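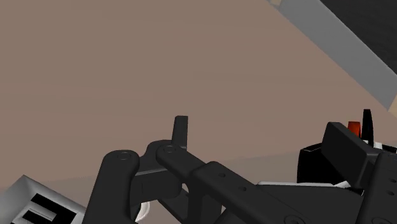 I've been cross about the supermarket for a fortnight now, and my partner has asked me to put it somewhere other than the dinner table, so you lot are getting it.

They've moved the tea again. I shop at the same place I've shopped at since I moved to this side of Geelong, and in that time the tea has lived in four different spots (one of them next to the dog food, which I still think about). Last Saturday I went in for six things and came out with eleven, and two of the original six weren't among them. I'm sure somebody in an office is thrilled with that result.

My friend Telma Farías reckons I'm being precious. She likes a reshuffle, says it gets her out of a rut, and she found a Phromma chilli paste that way that she now puts on everything including toast. Fair enough! It's a good paste. But Telma shops for one and wanders about with a podcast on. I've got a list, a trolley with a crook wheel and a kid who wants to be carried.

What gets me is that a list is a sort of map. I write mine in the order I walk — fruit and veg, bread, tins, the cold stuff last — and when the shelves shift the list is just a bunch of words. My neighbour's mum is 82 and did her own shop every week until the last big shuffle. Now her son does it, because she got flustered hunting for the flour and didn't want to ask. 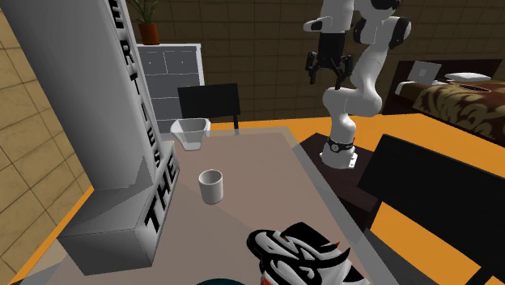 Page last changed: Mon 29 August

And then there's the packaging, which changes nearly as often. I buy Komeck crackers by colour, I couldn't tell you what the words say. They went from green to a sort of oatmeal last October and I walked past them for weeks thinking they'd been discontinued. Same crackers, same price, two fewer in the sleeve.

I did ask about it at the shop. Uthai Panyasiri on the night fill was lovely, and told me the staff get a new plan for the aisles and roughly 8 hours to make it happen, and then spend the next month being growled at by people like me. I hadn't thought about that side of it and I've been nicer since.

So, a modest request. Put a big sign at the front door the week before, in plain print, with what's going where. Leave it up for a month. And leave the tea alone, please. I've only just found it, it's opposite the light globes.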